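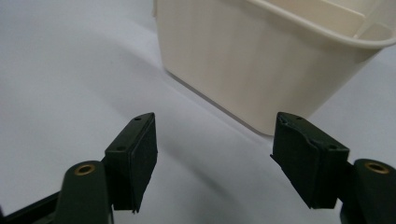

It was the divider that ended the friendship, one respondent wrote on the back of the July form, under a heading that asked only for the desk number. We have no way to code this remark, and we begin with it anyway. It was the longest written answer we received, and it came closer to our research question than anything on the front.

Figure 4. Shared caddy with internal divider, on a white tabletop.

4.2 The divided caddy

Search this journal Search Advanced search Search tips

The open caddies described in Section 4.1 failed in a way everyone expected. People put things in them, more people put more things in them, and by the second week a person looking for tape would buy tape. The divided caddy was brought in to fix this. Its walls and rim will be familiar to anyone who has eaten in a diner or cleaned a bathroom, and the only feature of interest to us is the upright panel inside (Figure 4), which splits the interior into compartments and so raises the question of what goes where.

At the Feneo site, management answered the question in advance. A printed card assigned writing tools to one side and "other supplies" to the other. At Trodon no card was issued, and staff were left to work it out. We had predicted that the card would help. For the first 12 working days it did. After that the caddies at the two sites could not be told apart by a rater who did not know which building they came from, and in one case by a rater who did.

Over the full period we logged 416 caddy inspections. In 295 of them, at least one item was sitting on the wrong side of the divider as judged by the Feneo card. We applied the card to Trodon as well, which is unfair to Trodon, but we needed a standard and had only been given one. Removing the Trodon caddies does not improve the picture much. People with the card misfiled their scissors about as readily as people without it, and they were more likely to feel bad about it afterward.

The pattern of misplacement was steadier than we expected. Pens drifted toward whichever side faced the middle of the table. Sticky notes were stored upright until the pad lost its stiffness and then lay down across everything else. Small binder clips ended up clamped to the top of the divider at both sites. The card said nothing on this point, and the habit was well established before we thought to record it. We eventually gave it a code of its own, "mounted," after a long meeting on whether an object on top of a wall can be said to be on the wrong side of it.

A second finding concerns where the caddy stands. It was supposed to live in the center of the table, within reach of all four seats. Caddies moved toward the person who had most recently complained about not having one. They then stayed there. Asked about this, occupants of the nearest seat described the caddy as central. Occupants of the other seats described it in terms we have shortened to "over there." Jasińska (the branch office, where the tables are longer) showed the same movement at a larger scale, and in the end a second caddy was ordered. Within a week the two stood side by side at one end.

We also looked at whether the white tabletops mattered. The facilities handbook at Kinance, which supplied our third comparison group, claims that a pale surface encourages people to put things away, on the grounds that clutter shows up against it. Clutter did show up against it. Our raters found loose items faster on the white tables and rated them as messier than the same number of items on the oak ones. The staff sitting at those tables reported no difference and, when shown the ratings, asked who had been looking at their desks.

None of this should be read as an argument against dividers. Retrieval times for pens fell at all sites and stayed lower through July, even in caddies whose contents our raters had marked "unsorted." It seems that a wall helps people find things even when they ignore what it is for. A user who has searched one compartment can at least stop searching it. In an open bin the same handful of paper clips may be consulted several times.

One limit deserves mention. Each site knew when inspections were due, and on inspection mornings the caddies were noticeably better than on the afternoons that followed. We switched to unannounced visits partway through and report the two kinds separately in Table 6. The unannounced visits were less popular. At Trodon the caddy on the table nearest the door was twice found in a locked drawer, with its contents, for the first time in the study, correctly sorted.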